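Crisp packet

Elżbieta Kalinowski, January

A crisp packet (also crisp bag, chip bag, in some places just "a crisps") is the sealed, flexible bag in which potato crisps are sold. Nearly always a pillow shape: one long seam up the back, one flat seam at the top, one at the bottom. Cheap, light, hard to recycle. Usually opened by pulling the front and back panels apart at the top seam.

Material

Most packets are thin plastic film in layers, with a very fine coating of metal on the inner side. The film keeps out damp and air, the metal coating keeps out light as well. Printing goes on the underside of the outer layer so it doesnt rub off on the shelf. Older packets were waxed paper or glassine, folded and stapled or ironed shut, and the crisps went soft quickly.

The film creases with any handling and doesn't smooth out again. Hence the shine and the wrinkles on almost any packet, full or not.
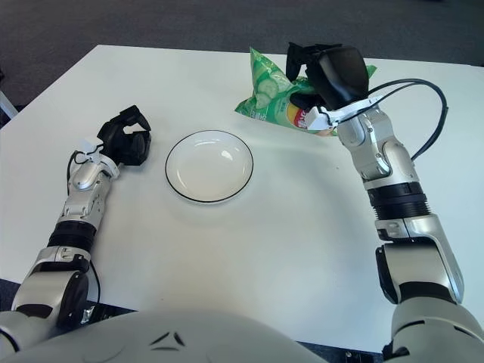

Why is there so much air in a crisp packet? It is mostly nitrogen, put in just before the top seam is closed; it cushions the crisps on the journey and slows the oil going stale.

Filling and sealing

Done in one go on an upright machine. Film comes off a roll, is wrapped round a tube, gets its back seam, then its bottom seam. Crisps drop down the tube by weight. Gas in, top seam, cut. The top seam of one packet and the bottom seam of the next are made by the same pair of jaws – so the zigzag edge is on both ends.

The Prolden works at Curnska ran 2 such lines, the older one turning out 900 packets in a shift when it was behaving. Damian Walczak's notes on the works put most of the stoppages down to crumbs caught in the seam. A crumb in the seam means a slow leak, and a flat packet by the time it reaches the shop.

Colour and printing

Colours stand for flavours but there is no agreed rule between makers or countries. Green may be salt and vinegar, cheese and onion, or cucumber. Cucumber is a familiar flavour in China, where Lay's is sold as 乐事 and the green packet has slices of cucumber printed on the front next to the red and yellow badge. Pictures of the crisps themselves are common too, generally drawn larger and flatter than what is inside.

Serving

Packets are mostly eaten from directly. For sharing, either tipped into a bowl or slit down the back seam and opened out flat. A plate or shallow dish under the packet catches crumbs and is easier to pass along a table. 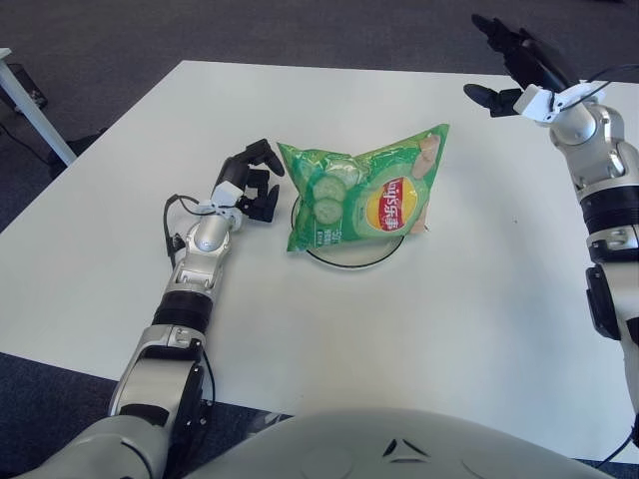 Rhys Sutcliffe wrote in to say the back-seam method only works if the packet is face down first, and that with the Sowa paprika ones the film tears sideways whatever you do, so use scissors.

Closing and keeping

Once open the gas is lost and the crisps begin to take up damp. Fold the top over several times, corners in first, then clip or peg. A clothes peg is fine. Rolling without a clip doesn't hold, the film springs back. Kept in a cool cupboard, best eaten soon after – the fridge is no help.

Collecting

A small hobby. Packets are slit, washed in cool water, dried flat and kept in sleeves. Zbigniew Zieliński's collection at Ilidden has 101, of which 17 are waxed paper. Unopened packets are less wanted then you might think, as the oil gets into the seams and marks the print.

See also: potato crisp; pillow pack; bag clip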